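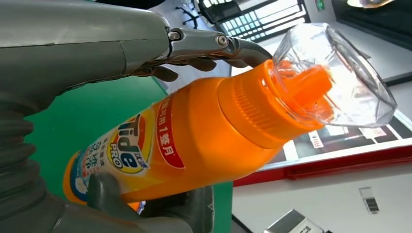

Thread: Wrist-only policy vs wrist + overhead, heavy bottles

unodora_lab
Finished the ablation on the bottle pick task. Same 700 demos for both policies, 200 trials each. Wrist camera only got 34 more successes than wrist plus overhead. I expected the opposite. The Tide bottle is the hardest object in the set and most of the gap comes from it.

briviere
Did you retune the overhead version or reuse the wrist settings? If you reused them I don't think this says much about cameras.

unodora_lab
Reused. Same learning rate, same crop.

millska
Then I'm with Baptiste. We saw a gap like that on our rig and most of it went away once we trained the two-camera model longer.

L_Falcao
I disagree a little. With the fingers closed on a bottle that size, the overhead view is mostly arm. The wrist view still gets the cap and the label, and you can read tilt from those. More training won't fix an occluded view.

briviere
It's occluded after the grasp, sure. Before the grasp it should help. Can you split failures by phase?

unodora_lab
Did that just now. Nearly all of the extra failures are after lift - the bottle rotates in the fingers and the policy doesn't correct.

L_Falcao
That fits what I said.

briviere
Fits undertraining too. Run it longer and post both curves.

unodora_lab
Queued. Should be done in October.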